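Clearing the Table

December 19, 2020

I have owned a white table for 46 weeks, which is long enough to regret it. Everything shows. The old one from Merkdale was the color of gravy and forgave us all, but it went to my cousin in January and I have been wiping ever since.

This morning's plan was modest. Mail in the drawer, scarves on the hooks, the Makowska seed catalog wherever catalogs go to be ignored. By ten I had moved the lot to a chair, so the table was clear and the chair was a disgrace. Vidar Strömberg from upstairs came by to return my ladder and said it looked very Scandinavian. He meant the table. He was polite about the chair.

Then I made coffee, in the dark gray mug with the cream inside, and put it right back on the surface I had just finished. I always leave the spoon standing in it. My mother considered this a moral failing.
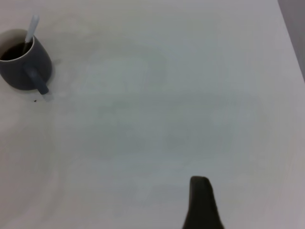 What's left

The chair, obviously. Also two drawers I'm not ready to discuss, and the box of cables, one of which belongs to something we still own. I'll get to them after lunch, or in January.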